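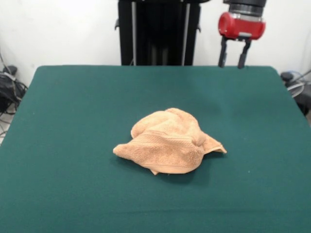 Sastance open afternoon, Oldale: is towel folding worth a budget line?

Home | Visits | Equipment | Contact
Last updated: October

We went to price a folding arm for the Ramer laundry, where 20 bags come down on a bad morning. The quote was 642 a month over 8 quarters, with grippers and call-outs extra. I asked what it managed per hour and got a brochure.

One towel on a green cloth is a long way from our sorting table.

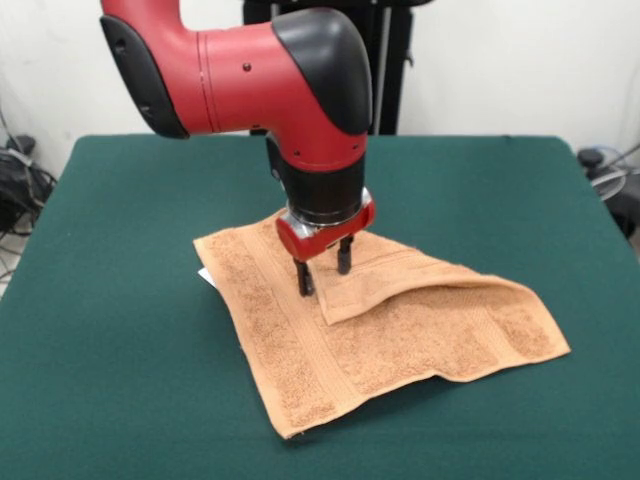 Horobets asked whether the price covered retraining for new linen, and was told that it would be quoted separately. I have left the line blank.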